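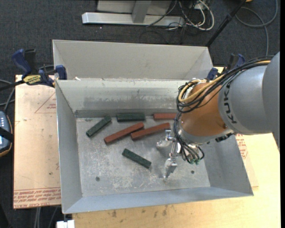 Green and reddish-brown blocks in the open metal bin.

Subject: Re: [shop-storage] Sloped bins vs. straight-sided, and the color question
List: Curncombe shop storage list

I've read this twice and I'm still not sold. Quoting the part I want to argue with:

> We switched the Fokbridge store room over to sloped-wall
> metal bins in September and I would not go back. The
> walls do the work for you. You drop the blocks in, they slide
> down to the middle, and they sit there waiting to be picked
> up. No more digging in corners. Plus we now keep two colors
> per bin, since anyone can see which is which, and that
> freed up a whole shelf. The Plarnberg catalog says a
> sloped bin cuts picking time by 10 percent and I believe
> it. If anybody is still on straight-sided boxes I think
> you're wasting your time.

First, the sliding. A sloped wall will shed a block that lands on the wall. Fine. But the floor is still flat, and once a block is on the flat part the slope is done with it. Look at the photo at the top. There's a green block and a red one lying right along the back wall, and a long block in that position is the awkward one to get your fingers behind. You may have a bit more room up top for your knuckles than you would in a square box, I'll give you that. I wouldn't call it the walls doing the work.

The bigger issue with long blocks is that they don't line up with each other. Two of the red ones are touching end to end at slightly different angles, and the greens are pointing every which way. With cubes, who cares. With anything much longer than it is wide, you end up turning your wrist for every pick. A cheap divider down the middle would do more for that than any amount of slope, and you can put a divider in a straight-sided box for next to nothing.

Second, the two-color idea. Dark green against reddish brown is easy enough in decent light. Now try it at 4 in the afternoon at the back of our place in Lò, where one tube has been flickering all winter. They're both dark colors. And a fair number of men have trouble telling red from green at all, so "anyone can see" is a stretch. If you have to mix, mix a dark one with a pale one. Or keep one color per bin and find your extra shelf somewhere else.

Third, the floor. Bare sheet metal scratches, and this one has plenty, worst on the left. Scratches alone don't bother me. What I'd want to know is what the bin does to the corners and faces of the blocks after a few months of them being dropped in. Did you check any before the switch and again after? We lined ours with a rubber mat and the noise went down a lot, which was worth the money by itself. The mat does hold dust and has to come out to be cleaned, so I won't pretend it's free.

While I'm on floors, check your fasteners. The bin in the photo has a couple of round ones set into the bottom. If they're flush, no problem. If they stand up even a hair, a flat block will rock on them. I spent most of a morning last year blaming a batch of blocks for being warped when the bottom of the box was the trouble.

As for the 10 percent in the catalog — compared with what? A straight box the same size? A deeper one? Full or nearly empty? A bin with a handful of blocks in it and a bin with 400 in it are different jobs, and I'd bet the slope matters more when it's full. I'd take your own numbers over theirs any day, if you wrote any down. Even a stopwatch and one shift would be something.

We're keeping our straight boxes for now, all 57 of them. I'm willing to try one sloped bin next to them, one color, mat in the bottom, same blocks in both. If it turns out faster I'll say so on the list.

Does anyone know whether the standard mat can be trimmed to fit a bin with angled sides, or does it curl up at the edges?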